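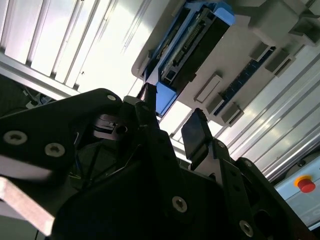 Home Articles Issues For Authors Search

We use cookies to remember your reading settings. Accept Manage

3.2 What counts as a housing?

I thought this would be the easy part of the study. We had 297 plastic housings from the Lirholm take-back scheme, all from small office and household electronics, and all I wanted was a label for each one before we got on to the fun stuff (the fasteners, see Section 4). Then Humaira Rana and I sat down with the first crate and spent an entire afternoon arguing over a piece of gray plastic with a hinge on it. Was it a housing? Was it a lid? Did it matter? It did, as we found when we compared our sheets and saw we'd put it under different headings.

So we wrote a working rule. If the plastic part carries or surrounds something electrical, and you'd have to open it or remove it to get at that something, it's a housing. If it only covers a gap, it's a cover. I know that leaves a gray zone, and I'll come back to it in the limitations.

The other thing we hadn't planned for was color. Our draft sheet, which I'd borrowed more or less whole from Gulyás's scheme for mixed plastics, has one box for color. One! That works fine for a plain beige shell and very badly for a part like the one in Figure 2, where the body is white and gray, a bright blue panel runs along one side, and there's a darker blue strip with small rectangular openings in it as well. Under the old scheme I'd have written "white" and moved on, and the blue would have vanished from our data. We now record a body color plus every accent color bigger than a thumbnail, and we note whether the accent looks like a separate piece or part of the same molding. Often we can't tell without opening the thing, and then we write "unclear" and leave it.

Tabs got their own line too. Small projecting tabs are all over these parts, and a tab can be a latch, a spacer, a button or a leftover from some older version of the design. From the outside I wouldn't bet on which. The little gray ones in Figure 2 are a good case: they're easy to see and easy to describe (rectangular, gray, sticking out from the surface), and I still wouldn't want to say what they're for. Humaira was firmer on this than I was, and she was right. At the outside-look stage we write down shape and color only, and function waits for the teardown.

Contacts are where I got properly excited. Where there's an open section with metal contacts showing, we mark the part "exposed" and it goes to the dry bench. The Danetti sorting guide would send anything with ribs and slots to the vent group, and I can see why, but ribs and slots turn up right beside what look like connector areas as well. In Figure 2 you get fine parallel ribs, small slots and a row of tiny metallic contacts in the same dark inner section. We coded it both ways and kept both codes.

We did the labeling in sittings of 30 minutes, because after that I start calling everything a bracket. For the first 100 parts we worked separately and then compared sheets, and after that we shared a table and talked as we went.

Figure 2. White-and-gray plastic housing with blue panel and contact area.

Related articles
Prenetti revisited: naming the parts of small appliances
Snap fits and screws in returned office equipment
A short guide to color codes for mixed plastics
How long does a teardown take?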